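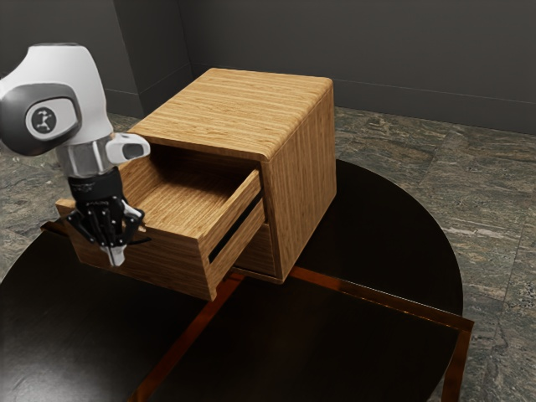 Section 4. Setting Up the Sarnitz String Light Set and Timer

4.1 Before you begin

Read this section in full before connecting the Sarnitz string light set to the timer. It applies to the 200-lamp set supplied with the Model 751 timer. Sets purchased without a timer are covered in Section 6.

The set may be used indoors or outdoors. The timer may be used outdoors only when its cover is closed and it is mounted upright, with the outlets facing the ground.

You will need the following items:

– the string light set, still on its card reel
– the Model 751 timer and its mounting bracket
– the bag of spare lamps and the spare fuse
– a Phillips screwdriver
– clips suited to the surface on which the lights will hang (not supplied)
– an outdoor-rated extension cord, if the outlet is not within reach

CAUTION: Do not plug in the set while it is wound on the reel. Lamps packed closely together can become hot enough to damage the wire.

CAUTION: Outdoor sets must be connected to an outlet protected by a ground fault circuit interrupter. If you are not certain that your outlet is protected, consult a licensed electrician.

4.2 Unpacking and checking the set

1. Place the reel on a clean, dry floor or a large table. Remove the paper band and keep it with the reel. Both will be needed at the end of the season.

2. Unwind the string by turning the reel. Do not pull the wire off the side of the reel, which puts a twist in every loop.

3. Lay the string out in long, parallel rows. Look along its full length for bare wire, cracked lamp holders and loose lamps.

4. Press each loose lamp straight down into its holder until it stops. The tab on the lamp base must line up with the slot in the holder.

5. Connect the string directly to an indoor outlet, without the timer, and confirm that all lamps light. Allow the string to run for several minutes.

6. Unplug the string.

If a short group of lamps remains dark, replace the first lamp in that group with a spare and test again. Continue lamp by lamp until the group lights. If the whole string remains dark, see 4.7.

Note: The string contains 200 lamps. On sets made for the previous season, 195 of these are white and the remainder are amber and placed at the end of the string. This is not a fault. The amber lamps may be exchanged for white lamps from the spares bag.
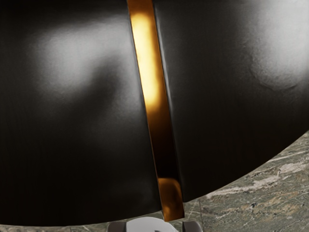
Fig. 2. Curved dark surface in two panels, with gold-colored strip between.

4.3 Mounting the timer

1. Choose a location near the outlet where the timer can be reached without a ladder. It should be well above any place where water or snow may collect.

2. Hold the bracket against the wall with the arrow pointing up. Mark the two screw positions with a pencil.

3. Fix the bracket with the screws supplied. On brick or masonry, use wall anchors of a matching size.

4. Slide the timer down onto the bracket until it clicks.

5. Open the clear cover and pull out the battery tab. The display will show 12:00 and begin to flash.

The light sensor is the small round window on top of the timer. Do not mount the timer beneath a porch light or beside a lighted window. The sensor will read the other light as daylight, and the string may not come on at dusk.

CAUTION: The timer has two outlets. The combined load must not exceed the rating printed on the back of the timer. Heaters, pumps and inflatable displays must not be connected to it.

4.4 Hanging the string

Plan the route of the string before fixing the first clip. The plug end should finish at the timer, and the far end should finish at a point where a further string could be added without a cord crossing a walkway.

1. Begin at the timer and work outward. Leave a drip loop – a short length of wire hanging lower than the outlet – so that rainwater runs off the wire before it reaches the plug.

2. Fix clips at even spacing along the gutter, railing or fascia. Test one clip by hand before fixing the rest.

3. Hang the string in the clips with the lamps pointing in one direction. Keep the wire slightly slack between clips. Wire shortens in cold weather, and a tight string will pull from its clips.

4. Where the string turns a corner, use a clip on each side of the corner.

5. For shrubs and small trees, start at the base and wind upward. Spread the rows evenly and do not cross one row over another.

CAUTION: Do not use staples, nails or wire ties to hold the string. Do not pass the wire through a door or window that will be closed on it.

CAUTION: A ladder must stand on firm, level ground. A second person should hold it for as long as it is in use. Do not hang lights in wind, in rain or after dark.

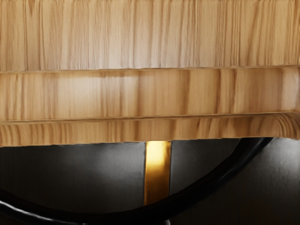 Once the string is in place, walk its full length and check that no lamp rests against dry leaves, curtains, paper decorations or bedding. Lamps that touch such material should be moved, even where the set is marked as cool-running. Indoors, keep the wire away from floor heating vents and from the legs of chairs, and do not run it under a rug.

On a cut tree, check the water in the stand before the lights are first switched on and each morning afterward. Lights must not be used on a tree that has begun to drop its needles freely. They must never be used on a metal tree.

4.5 Setting the timer

The Model 751 has four programs. The selected program number appears at the left of the display.

Program 1: on at dusk, off at dawn
Program 2: on at dusk, off after the number of hours you choose
Program 3: on and off at the times you choose
Program 4: on and off at the times you choose, with a second period in the early morning

To set the clock:

1. Press and hold CLOCK until the hour flashes.
2. Press + or – to set the hour. Check that AM or PM is shown correctly.
3. Press CLOCK again and set the minutes in the same way.
4. Press CLOCK once more to finish.

To select a program:

1. Press PROG until the required number is displayed.
2. For Program 2, press + or – to choose the number of hours.
3. For Programs 3 and 4, press SET. The ON time flashes. Adjust it with + or –, then press SET and adjust the OFF time. For Program 4, repeat for the second period.
4. Close the cover. The display dims after a short time.

Note: The dusk sensor waits several minutes before switching the string on or off, so that passing headlights and clouds have no effect. Covering the sensor with a hand will not produce an immediate result. To test the string at once, press MANUAL.

The backup battery keeps the clock and program during a power failure. It does not power the lights. Replace it once a year, when the lights are put up.

4.6 Joining sets

No more than four Sarnitz sets may be joined end to end. Remove the cap from the last connector, push the plug of the next set fully home and tighten the locking ring by hand. Replace the cap on the final connector.

Do not join Sarnitz sets to Barkar sets. The connectors appear similar, but the two types operate at different voltages, and joining them will damage both. Many stores sell the two ranges from the same shelf at the end of the season. Check the tag near the plug before buying reduced-price sets to extend a display.

Sikder icicle sets may be connected to the second timer outlet with their own adapter. They may not be joined to the end of a Sarnitz string.

4.7 If the set does not light

Whole string dark: Press MANUAL. If the string lights, the program or clock is set incorrectly; return to 4.5. If it does not, unplug the string, slide open the door on the plug and replace the fuse with the spare supplied.

Fuse fails again: Stop using the set. Do not fit a fuse of a higher rating.

Outlet trips in wet weather: Unplug all sets and let the connectors dry indoors. Check that every connector is capped or fully tightened, and that the drip loop is in place.

String lights by day: The sensor is dirty or shaded. Wipe it with a soft, dry cloth.

Timer display blank: Replace the battery and set the clock again.

4.8 Taking down and storing the set

Outdoor sets are intended for seasonal use and should be taken down by the end of January.

1. Unplug the string at the timer. Unplug the timer from the outlet.

2. Remove the string from the far end first, lifting it out of each clip. Do not pull the string to release the clips.

3. Wipe the wire with a dry cloth and let the string dry fully indoors.

4. Replace any failed lamps now. A failed lamp left in place shortens the life of the others in its group.

5. Wind the string onto the reel, plug end last, and fit the paper band.

6. Remove the battery from the timer. Place the timer, bracket, screws and spares in one bag and label it.

7. Store the reel and the bag in a dry place at room temperature. A drawer or cupboard is suitable. Avoid attics, which may become too hot in summer, and do not place heavy items on the reel.

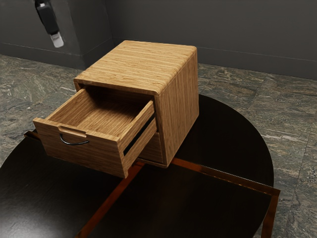

Fig. 4. Wooden drawer cabinet, upper drawer extended.

4.9 Spare parts and guarantee

Spare lamps, fuses, clips and brackets are available from the Wesberg parts desk. State the model number and the date code printed on the tag near the plug. Sets bought at a reduced price carry the same guarantee as those bought at full price, provided the receipt is kept. Sets sold without their original box are also covered, but spares bags are not supplied with them.

The guarantee does not cover lamps broken in use, wire damaged by staples or animals, or sets joined to another manufacturer's product.

Section revised 10 Oct 2025. Approved for issue by Madalena Correia, Product Documentation, Wesberg.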